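**Eero Oksanen** · 27th July

Doing the fake flowers tonight. They've been in the tall vase in the hallway since we moved in and I don't think I've cleaned them once. Thread, mostly so I remember how I did it.

---

Reason it's happening now: my sister is borrowing the lot for a dinner in August and she will notice dust. I would too if they were sitting next to my plate.

---

First thing, take everything out of the vase and lay it flat on something pale. I've tried doing this over a dark counter and you can't see what's coming off. Pale surface, overhead light on, window shut so the dust doesn't travel.

---

Second thing, don't start with water. Dry dust plus water is gray paste, and it goes straight into the folds of the petals. Brush first. I use a soft makeup brush from Vondov, the cheap one with the short handle. An old clean paintbrush is fine too.

---

Brush from the base of the bloom out toward the petal edges. Going the other way pushes everything down into the middle and then you're in there with a toothpick.

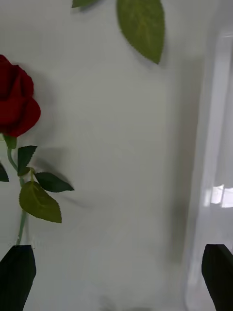 Red is the worst color for this. White ones go yellow and you give up on them, but dark red hides the dust until you hold it next to a clean one, and then you can't stop seeing it.

---

Leaves are easier. Damp cloth, one leaf at a time, finger behind it for support. Wipe from the stem to the tip. If you go tip to stem the cloth catches on the little teeth along the edge and the leaf pops off.

---

Leaves do pop off anyway. Most of them just push back on. If one is loose, put a tiny dot of clear glue on the stem and hold it while you count to 30. Do not use the hot glue gun. I did that on a different bunch and there are strings on it to this day.

---

For petals that still look dull after brushing: cotton swab, lukewarm water, one drop of dish soap in the bowl. Squeeze the swab out first. Test it on the back of a petal, since some of the red ones bleed. Mine from Kaneko didn't. I had 2 from a supermarket years ago that turned the water pink.

---

Someone asked about the trick where you shake them in a bag of salt. I tried it once. It works on plastic. On fabric you get salt in every fold and it falls out on the shelf for a month.

---

Also asked: hair dryer? Cool setting only, held well back. Warm air loosens the glue under the bloom and then the head spins around on the stem. I'd rather just leave them on a towel overnight.

---

Bending. Most of these have wire in the stem, so you can give them a curve before they go back in. Do it with both hands and go slowly. A dead straight stem is what makes them look fake – more than the petals do, in my opinion.

---

Don't do the curve the same way on every one. I did that the first time and it looked like they were all leaning away from a smell.

---

The vase got a wash too. It's a Tellari, narrow neck, impossible to get a hand into. Rice, warm water, a bit of soap, swirl it, rinse it. Let it dry completely before anything goes back in or the wire rusts.

---

For anyone wondering about cost, the brush was 4 dollars and I already had the rest.

---

They're going to my sister's in the long box the Brelness lamp came in. Tissue between the blooms, nothing heavy on top, stems all pointing the same way. I'll tape the lid but not the ends so she can get them out without a knife.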